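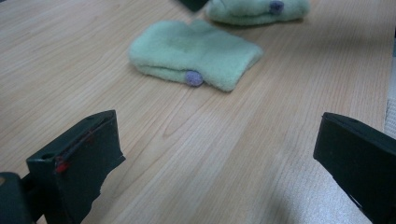
Emano Skills Teaching Group, Lurkton

I thought I was good at laundry. Then I picked up a pair of hand-held grippers on my first morning in Lurkton and spent an embarrassing stretch of time chasing one fuzzy green sock with a purple pom-pom across a table. My fingers knew exactly what to do (they've been at this for decades!), but two stiff jaws don't roll or pinch or feel for the edge the way fingers do.

That's the whole idea, Shabnam Afridi told me. The robot will only ever have jaws, so whoever teaches it has to work with jaws too. You do the chore, the motion gets recorded, and the robot learns from the recordings. By July the group had 3,435 of them, and they kept 3,062 after throwing out the fumbles — mine would have gone straight in the trash.

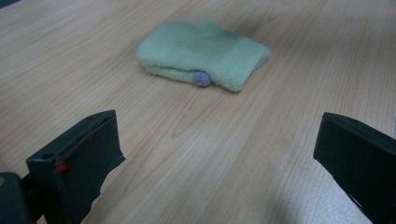 Slow hands, please

My first mistake was speed. I kept swooping in like I was late for the school bus, and Shabnam kept telling me to start again. Come in low, stop, close, lift. She wants the pause before the grab to be plain enough that a machine can pick it up, and she wants the same calm pace at the end of the day as at the start. Fuzzy stuff is the worst, she says, and I believe her. You squeeze where you think the edge is and come away with a bit of fluff and nothing else.

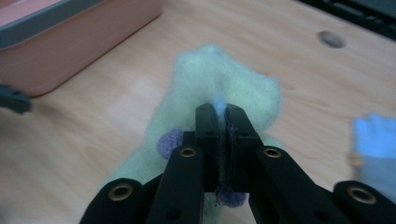
Hammad Minhas thinks all this care is a little overdone. He would take messy demonstrations and plenty of them, he told me over lunch, and let the robot see how people recover when a grab goes wrong. The two of them have been having this argument since the Witstead project, where 485 towel folds got thrown out and he's still sore about it.

I can see both sides, and I'd switched twice by the time the coffee was gone. What I did notice was my own hands changing.

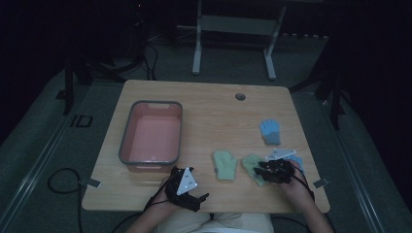 By the afternoon I'd stopped thinking about the grippers as tools and started reaching with them, elbows tucked in, one side holding things steady while the other did the fussy part. My shoulders ached. I got a nod from Shabnam, though, and she let me do one more round before she packed me off to my train.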